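Section 4. Recording your first set of grasps

By now the arm should be homed and the Evard recorder should be showing a green dot in the corner of its window. If it isn't, go back to Section 3, I'll wait.

4.1 Getting the bin ready

1. Slide the bin up to the tape marks on the table and clamp the rim. Give it a good shove. If it moves at all, tighten the clamp and shove it again.

2. Put in your blocks. I like to start with just a few, in two colours, and drop them from a low height so they land any old how. Please don't line them up! The learner needs mess.

3. Check the cables near the gripper. They want enough slack to reach every corner of the bin, but a loop that can snag on a block will ruin your afternoon.
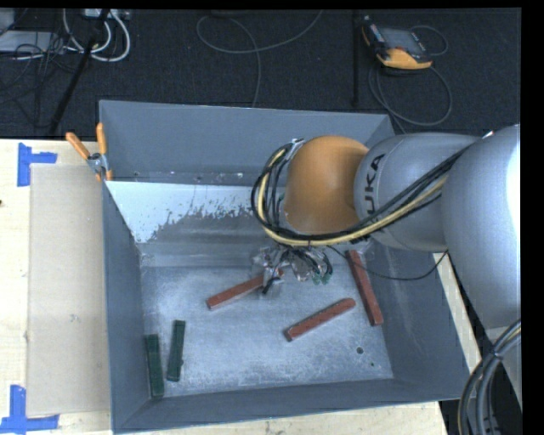

4. Pick up the pendant and set the speed to 15 per cent. You can go up to 22 once you trust your limits, and I've never seen a reason to go higher while recording.

Caution: Keep your hands out of the bin whenever the arm is enabled, even if it's sitting still. Pause first, then reach in.

4.2 Recording

5. Type a session name and press Start. Our habit at Clurkbridge is bench name, then operator's initials, then a running number.

6. Let the arm try a grasp. The recorder saves the picture, the chosen point and the finger position for each try, and marks it as a hit or a miss.

7. Keep the misses. I know it's tempting to tidy them away (I did it for my whole first week, and Hüsnü Demirtaş had to rebuild the set), but the model learns a lot from them.

8. After every six tries, pause and stir the blocks. Push one or two right up against a wall while you're there — those are the grasps it finds hardest.

Note: A block standing on end counts as a fair try. A block that has left the bin doesn't, so press Skip and pop it back in.

4.3 How many is enough?

For a single gripper and one kind of block, aim for 3,000 tries. You can train on fewer to see whether things are heading the right way, but don't judge the results too harshly.

9. Press Stop and wait for the "Saved" message before you close the lid of the laptop.

If the hit counter stays at zero, check the finger sensor settings in Section 6.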